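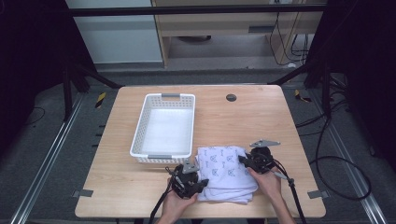
I am writing about the depth mode in Sovville, build 2292, on PC. Since the last update the stereo effect gives the wrong order to objects on the screen, and some puzzles in the Malta chapter cannot be solved with it. The folded cloth with the light-blue drawings lies in front of the white basket, and the eye accepts this without any work. In Sovville the near object would be drawn over the far one, as it should, but the stereo would tell my eyes that it stands behind. After a few minutes I must close one eye to continue.

Ticket status: Open
Product: Sovville (PC)
Category: Graphics / stereo depth
Opened: 21 April 2026
Opened by: Đặng

What I expected
With depth mode on, platforms that are closer to the camera should look closer. The game did this correctly when I bought it in December, and I finished the first two chapters with the effect at full strength.

What happens
In most rooms everything is good. In rooms with moving water, the platforms over the water are pushed back to a wrong distance. Their shadow is in the right place and the collision is in the right place, so when I turn depth mode off I can jump without difficulty. When I turn it on again I jump too short and fall.

Where it happens
Malta chapter, the harbour with the three cranes, and all the rooms after it until the lighthouse. I did not see it in the village or in the caves. I have not yet played further than the lighthouse.

My system
Screen refresh: 60 Hz in the desktop and in the game
Display mode: full screen, also tested in a window
Depth strength: all steps of the slider
Language of the game: English
Mods: none

What I tried before writing
1. Restarted the game and the computer. No change.
2. Checked the game files with the launcher. It said that all files were correct.
3. Deleted the settings file so that the game made a new one. The fault was gone in the first room, and I was happy too early. Depth mode was simply off by default. With depth mode on, the fault came back.
4. Changed "water quality" from high to medium. No change.
5. Changed "water quality" from medium to low. The platforms were correct.
6. Changed back to high, to be sure. The platforms were wrong again.

I repeated steps 5 and 6 with a different save and the result was the same. So I believe the problem is connected with the reflections, which disappear on low.

---

Reply from Zesel Support

Hello, and thank you for the detailed report. Could you please send us the log file from a session where the problem appears? You can find it in the folder "logs" next to your saves. Please also tell us if "swap left and right view" is on, and if you use the original save from before the update.

While we look at this, we recommend that you keep water quality on low.

---

Reply from Đặng

The log is attached. I entered the harbour, stood on the first platform, turned depth mode on and off, and closed the game from the menu. I did nothing else, to keep the file short.

"Swap left and right view" is off. I tried it on as well. Then the platforms over water look correct, but the rest of the harbour is inside out, including my character.

The first save is from before the update. The second one I started after it, only for this test, and I used the chapter select code from the options menu.

I looked in the log myself, although I am not a programmer. Line 209 repeats many times when I am near the water, and it never appears in the village:

warning: reflection pass, eye offset already applied

I do not know if this is normal.

---

Reply from Zesel Support

Thank you, this warning is useful. It is not normal. We could reproduce the fault in our office with your second save. On medium and high water quality the reflection is drawn before the platforms, and the game does not put the eye offset back to its correct value afterwards. Everything drawn next in that room layer receives the wrong value.

We have prepared a test version. To install it, open the launcher, choose "Branches" and select "depth-test". Your saves are shared between the two versions, so please make a copy first.

---

Reply from Đặng

I copied my saves to another drive and installed the test version.

Harbour, water quality high: correct.
Harbour, water quality medium: correct.
Rooms between the harbour and the lighthouse: correct.
Lighthouse, ground floor: correct.
Lighthouse, top floor: the rope on the left side is still too far back. It is only the rope. The lamp and the stairs are good.

The puzzle with the moving barrels, where I was stuck, I solved on my first try with the effect on. It is a very nice puzzle when one can see how far the barrels are.

The warning does not appear in the new log. For the rope I attach a separate save, standing directly in front of it. If you prefer a new ticket for this I can open one.

One small wish. In the options, the text under "water quality" says only that it changes the speed of the game. Until the fix is in the normal version, a short note there would help other players who use depth mode.

---

Reply from Zesel Support

No new ticket is needed, we will keep the rope here. It uses an old material which is set up separately, and we have passed your save to the art team. The water fix will be in the next public update. You can stay on "depth-test" until then, and the launcher will move you back to the normal branch when the update is out.

Your wish for the options text has been added to our list.

Ticket status: Waiting for update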